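Convertible top stops halfway on my roadster - motor or fluid?
Posted in: Body, Tops and Trim

Piyumi Khondokar
Hello everyone, and thank you in advance, because I have learned so much just reading along on this site. I have an older Dranico roadster that I bought from a very sweet couple over in Drullport, and up until this month the power top worked like a dream. On Sunday it went up about halfway, groaned, and stopped. I had to help it the rest of the way by hand with my neighbor on the other side. Now it does the same thing every time. The pump still runs, and I can hear it behind the seats, but it sounds higher pitched than it used to. There is a little oily spot on the trunk carpet on the driver's side. The shop in town quoted me $2867 for a new pump and both cylinders, and I would love to know if that's really where I should start. The car has 118 thousand miles on it, if that matters, and the top itself was replaced by the previous owner.

drullport_dale
Mine did that. Bad motor. Replace it and be done.

Wanigasekara Top & Trim
Hi Piyumi, and welcome! Please don't spend that kind of money just yet. A pump that runs but has gone up in pitch is very often low on fluid, and an oily spot on the carpet tells me the fluid is going somewhere. I'd want to find out where before buying a single part. My own Dranico did this two summers in a row (the first time I topped it up and told myself it was fixed - it was not), so I've been down this road and I'm happy to walk you through it.

First, look at the reservoir
With the top fully down and the ignition off, pull back the trunk liner and find the pump. The reservoir has a level line on the side. If the fluid is well under it, you've got your first answer. Put some old towels down, and have gloves and a bag for the dirty rags handy before you open anything, as the filler plug likes to dribble.

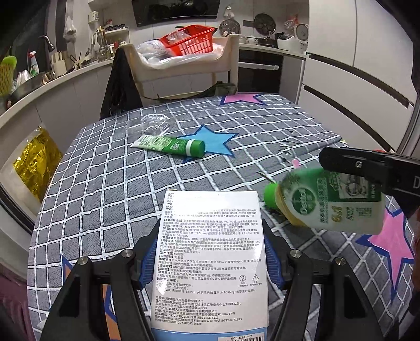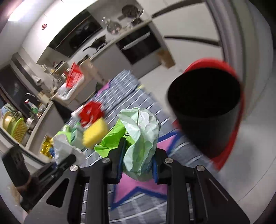 Then, find the leak
Wipe the cylinders and hoses clean, run the top once with a helper, and look again with a flashlight. On these cars the driver's side cylinder usually lets go at the upper seal, where the rod comes out. Fistero sells a rebuilt one, and I paid $300 for mine with the clips included. Do check the hose fitting too, which can weep and look just like a bad seal. Use only the fluid listed in your owner's manual, and work the top up and down a few times to get the air out.

If it still stalls with the level right and everything dry, then I'd come back around to the pump. Let us know what you find, and say hello to that neighbor of yours - good top helpers are hard to come by!

Piyumi Khondokar
Oh, this is wonderful, thank you so much. I peeked in after supper and the fluid is way below the line, so I'm going to clean it all up and look at that driver's side seal next.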